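Support request no. 261
Subject: Ceiling paint lifts near the joints after second coat
Opened by: Ginette Lemieux
Product: Grodness Matte Ceiling White
Status: Closed
Opened: May 2021

Ginette Lemieux wrote:

Hello. I have painted the ceiling of my dining room with Grodness Matte and I have a problem which I cannot solve with the instructions on the can. The first coat went on well. When I rolled the second coat, the paint began to lift in small bubbles along the joints of the drywall, and in two places it came away on the roller like a skin.

What I used:
Primer: Caron stain blocker, one coat, in March
Paint: Grodness Matte, two coats
Roller: short nap, new
Ceiling: 174 square feet, painted before by the last owner, I do not know with which paint

I waited one night between the coats. The room was heated. Before the primer I washed the ceiling with warm water and a little dish soap, but I did not rinse it a second time. Is it the soap? Or is the primer too old under the paint?

Support, Sulau Paints, wrote:

Thank you for the clear list. Please do this test before you buy anything. Choose a place where the paint still looks good, cut a small cross with a sharp knife, press a strip of masking tape over it and pull it off quickly. Then look at the back of the tape and tell us which layers are on it. Please do the same near a joint.

Ginette Lemieux wrote:

I did the test in four places. In the middle of the room nothing came off. Near the joints the tape took everything - the new paint, the primer and also a thin yellowish layer that I had not seen before. Under it there is white powder which stays on the finger. I rubbed it with a damp cloth and the cloth became white like milk.

Support, Sulau Paints, wrote:

The powder tells us that the old coating on the joints is chalky, or that the joint compound was never sealed. The primer holds well to the yellowish layer, but that layer does not hold to the powder. The wet second coat made it heavier and softer, so it let go there first. Soap can make it worse, but we do not think it is the main cause.

Please follow this order:
1. Scrape the joints until you reach an edge that does not lift.
2. Wipe off the powder with a damp sponge. Change the water often.
3. Let it dry for one full day.
4. Brush on Menimberg binding sealer, thin, and go a hand's width past the scraped area.
5. Fill the low edges, sand with 300 grit, and wipe again.
6. Prime the repaired parts and paint the whole ceiling one time.

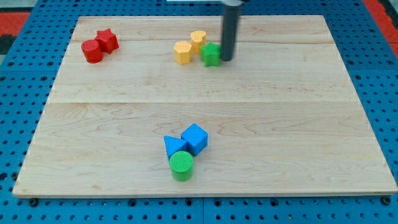 Ginette Lemieux wrote:

I have a question about step 4. The store has the sealer in two types, clear and white. Which one do I take? The seller said it makes no difference, but the clear one needs up to 2 days before filler.

Support, Sulau Paints, wrote:

Take the white one. You can see better where you have already brushed, and you can fill the next day.

Ginette Lemieux wrote:

It is finished. I did the tape test again on two joints and the tape came off clean. From the door I still see a small shadow at one joint when the lamp is on, but I think this is my sanding. You can close the ticket. Thank you for your patience.

Ticket closed by support.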